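Walking the Herkard Ridge

Eight days on foot above the lake, with a bunk and a hot meal at the end of each one. 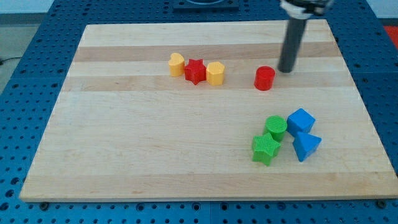
The Herkard trail starts behind the bus station in Olleo, and the first sign is easy to miss. Look for a yellow post next to the bike racks. From there the path climbs through beech woods for two hours before it gives any view at all, and most of the day's elevation is behind you by lunch.

The high point of the route is 1172 meters, reached on the third day. That is low by the standards of serious mountain country, but the ridge is open and the wind comes straight off the water. Snow can lie in the gullies until May. I went in June and still wore gloves most mornings.

There are 13 huts along the ridge, so stages can be shortened or joined. Farooqui is the largest and the one that fills up first. Broseo, a half day farther on, is smaller and has better food. Dinner there was barley soup, bread and a hard local cheese, served at one long table at 6:30 sharp.

Oi-ling Fang has run the Broseo hut for nine summers. She told me most people pack for the wrong problem. "They bring a big first aid kit and one pair of socks," she said. She also said the stretch after her hut is harder than the map suggests, and she was right. The path drops 200 meters on loose stone, crosses a stream and then gains all of it back.

Trail runners do the whole ridge in two days. I met three of them near the stream, moving well and carrying almost nothing. For walkers, eight days is comfortable — seven if you skip the side trip to the chapel.

Buses back to Olleo leave the far trailhead at 9 a.m. and 4 p.m. Pay the driver in cash.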